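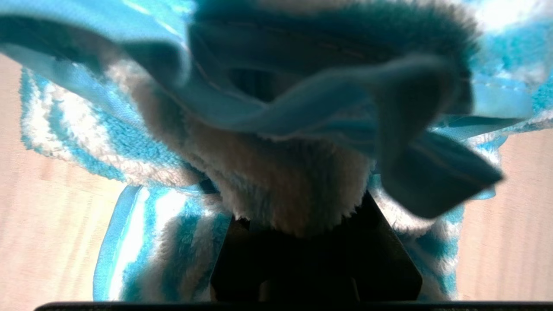
Right, Titico gripper kit, day one. Thread as I go because I will not write it up properly later, you all know this.

Got it on a 2 week loan through Kirkholm. Box has the gripper, the wrist camera, one cable that's too short, a printed quick start that stops at page 6. Rest is online. Login took most of the morning.

Mounting was fine. Four bolts, fiddly one at the back. Camera clips on after, NOT before, learnt that the stupid way.

Test item is the stripy turquoise and white thing with the satin edging. Chose it on purpose. Every demo I've seen is a flat tea towel in one colour and of course that works.

Pile is thick and the binding is slippy, so you get two quite different jobs depending where the fingers land. Fluff is easy. Binding I don't trust yet.
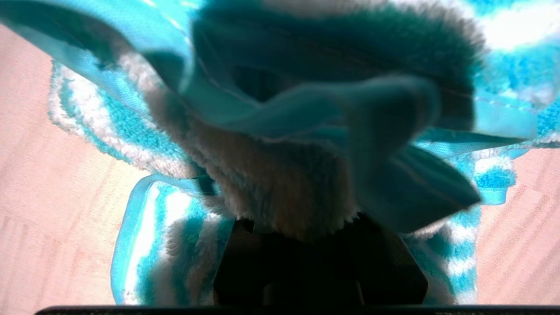
Once it's bunched up like that the camera is basically looking at fluff. Blue ribbon over the top, pale fuzz in the middle, bit of table either side. Good luck finding a corner in there.

Software calls this "occluded view" and turns the little icon orange. Doesn't stop, just goes orange. I'd like it to stop tbh.

Asked Iason Liapis, he had the older version. He says lift higher before you let it look again, and turn the grip force down a notch for anything with pile. Second bit is not in the manual anywhere, I've searched.

Also the fingers are black and so is everything round them, so in shadow you can barely make out the pads on the feed. Bit of white tape on the tips? Somebody must of tried this. Shout if so.

Lamp position matters loads. Mine's too high, the white stripes blow right out and the middle is near enough black. Moving it after lunch.

Price, as people keep asking: the quote I've got is 1,000 for the kit, no arm, and support is extra after the first 2 months. Shu-fen Yau reckons you can haggle the support. I am bad at haggling.

Compared with the Yang one we had in November: Titico is slimmer, quieter, worse app. The Yang had a proper pause button on the home screen. Why is this one in a submenu. Why

Things I haven't tried: folding, two layers at once, anything damp. Szu-yu Sin wants socks. Fine, socks tomorow.

Would I buy it today? For fluffy stuff, maybe. For anything with a shiny edge ask me at the end of the loan.

Kirkholm people, if you're reading, longer cable please. Off to move that lamp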